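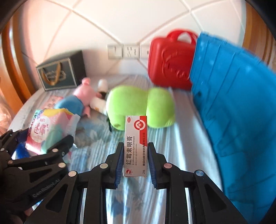
Small meds first, because they are what gets lost. Tubes, drops, sachets, the little foil strips with two pills left. Rule in this house – anything in a carton stays in its carton till it's used up. A tube on its own rolls to the back of the drawer and then you can't read the crimped end anyway. A 2g eye ointment is tiny, so the box is the only part you'll ever find again, and it has the name in print big enough to read. Erythromycin Eye Ointment, says so in English next to the Chinese. Good. If yours has no English on it, write it on yourself, marker, top flap AND front.

## Doing the drawer

Tip everything out on the bed. Not the kitchen counter, you'll need the counter before you're done. Old towel under it if anything is sticky.

Three heaps:

- keep
- bin / take back
- no idea

The no idea heap goes to the pharmacist in a bag. Don't guess. Don't sniff it either.

Snacks are not meds. Sounds obvious but every bedside drawer I've ever emptied had half a bag of something in with the plasters. Open bags go in a tin with a lid, tonight, or you get ants by July.

## Dates

Eye stuff is the one to be strict with. Two dates matter – the one printed on the pack, and how long it keeps *after opening*, which is on the leaflet and is a lot shorter. So the day you open it, write the day on the carton. Pen lives in the box on a string. Leaflet goes back in the carton, folded how it came (good luck).

Never share a tube between people. One eye ointment, one person, initals on the flap.

## The box itself

Mine is a Flotia shoebox-size tub, 30 cm long, clip lid. Had a Clastow one before and the hinge went. Any tub will do if:

- cartons can stand upright in it, names facing up or out
- lid shuts properly
- it fits on a shelf 5 feet up, kids can't reach. If yours climb, get one that locks

Stand cartons like books. Lying flat they stack, and you only ever see the top one. Tall skinny ones at the back, squat ones in front. Cut down a cereal box for dividers, 5 minutes with scissors.

Not the bathroom. Steam. Not the windowsill, not over the stove. Bedroom closet is fine, ours is in the hall.

## Odds and ends

Rubber band round anything that's a pair (day and night tablets, left and right whatever).

Strips with no box – small zip bag, cut the name panel off the old carton and drop it in with them.

Don't flush the leftovers. Patthorpe pharmacy takes them back, ask at the counter, most places have a bin for it.

List of whats inside, taped under the lid. Cross off as you go. I redo mine when it gets unreadble.

Last redone May 21, 2018. Next up, the first aid tin in the car.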